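About Clunent

Clunent makes steel cutting dies, clear photopolymer stamps and matching stencils for card making and paper craft. The company was started by Kavitha Raju and Noémie Guillot and operates from a single unit, where the drawing, plate making, sorting and packing are carried out. The present catalog lists 759 items across three product lines.

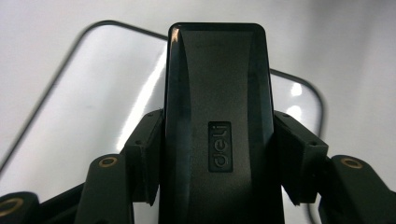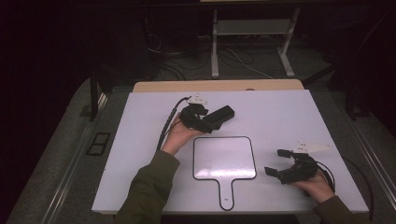
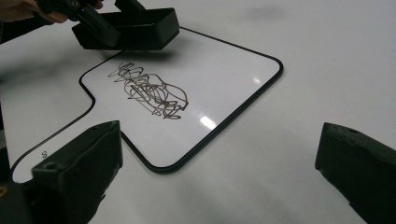
Kavitha Raju is responsible for die design and for the cutting tests. Noémie Guillot draws the stamp artwork and prepares the negatives. Before Clunent they sold printed card bases under the name Pruvost, and customers with older orders may still find that name on their packing slips. Pruvost card bases are no longer made. Dies drawn to fit them are marked with a P after the item number and will also fit any standard A2 card base, 4 1/4" x 5 1/2" when folded.

Product lines

Zirnora is the line of thin steel wafer dies. It covers nesting rectangles, ovals and circles, borders, tags, and a small set of floral layers. Nesting sets step down by 1/4" on each side unless the package states otherwise. Stitched versions have the stitch line set 1/16" inside the cutting edge. The dies work in any manual or electric die cutting machine that takes a standard wafer die sandwich. Widths given in the catalog are measured at the outside of the cut shape, and the die itself is slightly larger.

Cledetik is the line of clear stamps. Each sheet is 4" x 6" or 3" x 4" and is supplied on a printed carrier with a storage pocket. Stamps that have a matching die carry the same four-digit number with a different prefix: C for the stamp, Z for the die. Stamp outlines are drawn so that the matching die leaves a white margin of 1/16". A few early sets leave a wider margin. These are noted in the catalog and have not been redrawn, as customers have asked for them to stay as they are.

Stencils are sold under the Clunent name only. They are 6" x 6" and are cut from a flexible clear film. Layered stencils are numbered in the upper right corner in the order in which the colors are normally applied, lightest first. Registration is by two corner notches – lay the first stencil, pencil both notches, and line up the rest to the marks.

How a design is made

A new die starts as a line drawing at full size. Bridges are added wherever an inside shape would otherwise fall out, and any line spacing under 1/32" is opened up. A sample is then ordered and cut 30 times in each of four papers: 65 lb cardstock, 110 lb cardstock, vellum and a coated patterned sheet. The cuts are checked for torn corners, incomplete stitching and paper caught in the die. If a sample fails in the 65 lb or 110 lb cardstock it is redrawn. A failure in vellum alone is recorded on the package as "not recommended for vellum."

Stamps are tested with dye ink, pigment ink and a clear embossing ink. Fine text below 8 point is printed at two exposure times and the clearer plate is kept. New stamps can have a slight film on the surface that causes the first impressions to look patchy. Rubbing the face lightly with a white eraser removes it. Solvent cleaners are not recommended for Cledetik stamps.

A normal production run is 3,000 pieces for a die and less for a stamp set. Items are reprinted on the basis of orders, and seasonal sets are reviewed in February. Retired items are kept on the site for reference, with the instructions and measurements left in place.

Instruction sheets

Every set has an instruction sheet for at least one finished card. The sheets give panel sizes, paper weights and the order of assembly. Measurements are in inches, width first. Where foam dots are called for, the sheet assumes a thickness of 1/16", and cards made with thicker dots may need a deeper envelope. Colors are named in plain terms (navy, cream, light green) so that any brand of cardstock can be used. Sheets may be printed for classes and craft groups without asking, provided the item number stays on the page.

Orders and wholesale

Retail orders are packed in the order received. Dies ship on a magnetic card, and stamps and stencils ship flat in a board mailer. Wholesale accounts are open to craft stores and to teachers who run regular classes. The opening order is 19 packages, in any mix of dies, stamps and stencils, with no minimum on later orders. Display hooks are not supplied.

A die that arrives bent or that does not cut through should be reported with the item number, the machine used and the plate stack. In many cases an added shim of plain copy paper is enough. If it is not, the die is replaced and does not need to be sent back.

Design submissions

Clunent does not buy outside artwork at present. Requests for sizes or shapes missing from the Zirnora nesting sets are welcome through the contact form and are read by Kavitha. Please give the finished size of the cut panel and the card base it is meant for.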